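Search this notebook
Enter keywords

11 July 2020

Kemeys room, carpet and soft furnishings day. Me (Beca), Osian most of the morning, Sohail after lunch.

Right, so the plan was to finish sorting the room before Mererid needs it back, and I'd say we got a bit more than halfway. The floor came first. I'd been putting it off since March and it shows in my notes, there are two entries that just say "carpet!!" and nothing else. Low pile, thin stripes, and of course the stripes are what make it such a pain, because once you've put a chair down slightly crooked the floor tells everybody. Osian wanted to run the tables along the stripes. I wanted them across. We tried his way first (fine, it looks tidier) and have left it like that for now.

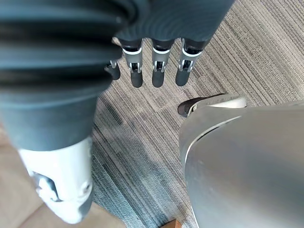 Anyway, vacuuming. Go with the stripe, then across, then with it again. If you only go with it you leave all the fluff sitting in the lines and it comes up on your socks later. The Lasska vacuum is still losing suction when the hose is bent, so keep it straight and walk the whole thing round with you like a dog. I've put tape on the split but it's a rubbish bit of tape. Ynyr, if you read this, you said you had some of the proper stuff?

Stock label on the carpet offcut in the cupboard says 1029, and the one on the older roll says 296. Don't mix them up! They look the same under the cupboard light and they really aren't by the window. Patch by the door wants 1029. I cut a piece 30 cm square, far too big, will trim it when I've found the good knife.

Then the fabrics, which I'd been looking forward to. Two piles on the go, teal and black. The teal is lovely and soft but it creases if you so much as look at it, and the black shows every single bit of lint in the building. Sohail folds in thirds, I fold in half and half again, and we've had this conversation before. Thirds does sit better on the Ilia shelf, I'll give him that. He did the rest of the pile his way and I kept quiet (mostly).

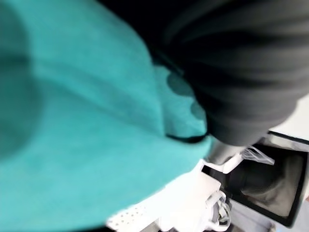 Teal and black together, lots of folds in the black. Thin black trim on the teal.

Things to remember about these two. Keep the black away from the teal in the wash until we've done a test piece, I don't trust that dye one bit. Cool wash, no softener, dry flat if there's room and there never is. Lint roller lives in the Bredent tin now, top shelf, and please put it BACK in the tin. Last time I found it in the kettle cupboard.

Shelf labels took around 2 hours, mad really, but I rewrote half of them as I couldn't read my own writing. Mererid's asked for bigger letters. Fair enough, have ordered a fatter pen.

Still to do: trim the patch and stick it, hang the spare curtain rail, ask Osian where he put the felt pads for the chair legs, second go at the black pile with the roller. Also the window sill, which I forgot all about until I was locking up.

Sohail is in first next time so he's got the key.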